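Two-arm bench setup on a small budget — what am I forgetting?

Board: Buying and Planning

bramblefoot
Posted 13th April

Hi all. Longtime lurker, first real thread. I run the back end of a small grocery packing outfit (mail order boxes, mostly snacks, rice and sauces) and my boss finally said yes to a pilot for picking small packages off a table, past a scanner and into a basket. Or out of the basket, we haven't settled which way round makes more sense for us.

I have 3,000 left for everything that isn't the arms. The arms are already paid for, a pair of them, so please don't spend this thread telling me I should have bought something else! What I need is a sanity check on the rest. My list so far:

1. Work surface and rail. We're on a wood table with both arms on one black rail along the near side. Cardboard at the back. I was going to budget for a proper metal bench, but I keep looking at this and thinking, why?
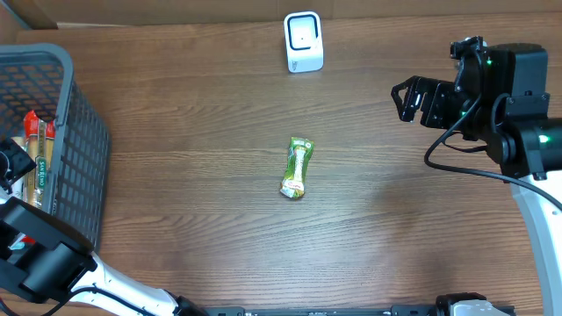

2. Grippers. Two parallel fingers on each arm at the moment. Burico quoted me 200 a set for softer finger pads and I can't decide if I need one set or four.

3. Scanner. Small white box type that stands up on the table by itself. I want a spare.

4. Spare cables and one spare motor per arm.

5. Baskets. Yes, I have a line for baskets. We use gray plastic ones with the square holes.

6. Some kind of training for me and Maribel Giraldo, who will be running it when I'm out.

What did you all forget the first time?

——

tinplate_ted
Cables, cables, cables. You have it at number four and I'd put it at number one. Look at how much slack is hanging off that right arm. Ours snagged on a bin in the first month and we were down until a new one got shipped. Buy double what you think and a big bag of velcro ties while you're at it.

Also skip the metal bench. Wood is fine. Spend it on lights.

——

Oskel
I'm going to disagree with Ted on the bench. Wood moves. If your shop isn't climate controlled, you'll be chasing your calibration every time the weather turns, and your July is going to be miserable. We put ours on a heavy steel frame with a flat top from Dradulgate and I have not touched it since. It wasn't cheap, but neither is my time.

And a shiny table top can throw glare into a camera. A cheap mat fixes that even if you keep the wood.

——

tinplate_ted
Oskel, you're running tight tolerance parts. They're picking up candy. Half an inch of wiggle room on a bag of candy is nothing.

——

Oskel
Until it has to grab the very end of a wrapper.

——

peachpit77
Can I ask the boring question? What's your price per hour for the person who resets everything? Because somebody has to put the packages back out on the table after each test run, and in our pilot that was the biggest cost by a mile and it wasn't on the sheet at all. Boss was not happy with me.

On grippers, get one set of the soft pads and try it. Don't buy four. Flat packets and stiff wrappers are pretty different to grab, and you might find the pads help with one and make the other worse. That's how it went for us.

——

bramblefoot
Okay, the reset time is a really good one and no, it's not on my sheet. It would have been Maribel's afternoons, which are supposedly "free" because she's on salary. Going to put a number on it now.

Peachpit, the flat stuff is what worries me too. The long skinny sachets especially. The mix of shapes is the whole reason we're doing this on a table and not just dropping things down a chute, so I don't want to cheat and only test with the easy ones.
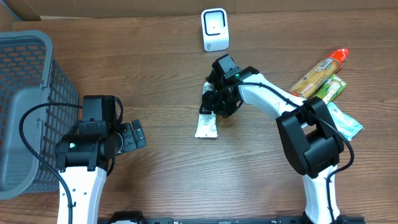 I did get a second quote, from Namow, and they want 2,000 for a support plan that covers both arms for a year. That would eat most of what I've got. They say it includes phone help and loaner parts. My gut says no but my gut has never had to explain to my boss why the robot is sitting there dead.

——

Oskel
What does "loaner parts" mean in writing? Ask them how many days. If it's next day, I'd think hard about it. If it's "as available," keep your money and buy the spare motors.

——

halfday_hugh
I had the Namow plan and I'd say skip it for the first year. Phone help was nice people, very friendly, but mostly they asked me to restart things. I got more out of one visit from a guy at Bayram who came by and looked at how we'd laid out the table. He moved our baskets and we stopped having the arm reach across itself. Paid for itself in my opinion.

——

tinplate_ted
Seconding the layout visit. With two arms, think about who owns which part of the table before you buy anything else. If only the left one can get to the basket comfortably, then the right one is going to be handing things over all day, and a handoff is one more place to drop something.

——

peachpit77
I'd go the other way on that. Put a basket on each side and forget handoffs. Baskets are the cheapest thing on your list!

——

bramblefoot
Ha, vindicated on the basket line.

I asked Namow for the number of days in writing and I'm waiting on that. Where I've landed for now: cables moved to the top, one set of soft pads, spare scanner stays, the wood table stays until it gives me a reason (sorry Oskel), a mat for the glare, and a real line for reset hours. Support plan is on hold. Still torn on one basket or two, so I'll probably tape out both layouts and let Maribel pick the one she hates less.

Does anyone know if the Bayram visit is a flat fee or by the hour?

——

halfday_hugh
Flat when I did it, travel was extra. Ask them to bring the short rail clamps too, they sell those separately and I ended up ordering some the week after.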